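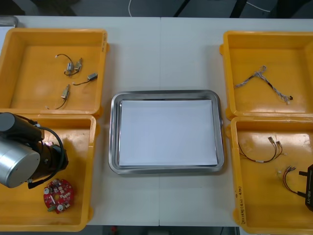 Cell diary time! We've been redoing the kitting table on the Amia line at Prelley this week and I have opinions about trays.

Setup is simple: four yellow trays, two a side, one steel tray in the middle with a sheet of white paper in it. Round red board lower left, cables everywhere else. Two arms share the lot.

The paper matters more than you'd think. Bare steel throws glare right back up, so paper goes in first -- flat, corners tucked, new sheet every shift. 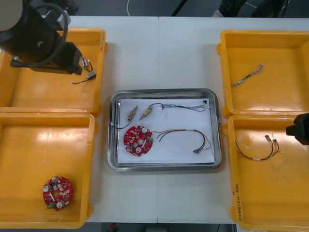
Steel tray with the red board and its wires laid out on the paper.

Wires are the fussy part. Anything twisted wants to spring back, so I leave slack and keep the ends well clear of the rim (learned that one the slow way).

Upkeep so far: wipe the fingers, check the cable loops on both arms, re-home every 1,000 kits. Counter says 1,378 on the left arm, so yes, I'm behind.

Next job is the table seam. I want the trays shoved back to their marks after every cleaning, and 5 minutes with a ruler beats an afternoon of re-teaching points. More Monday!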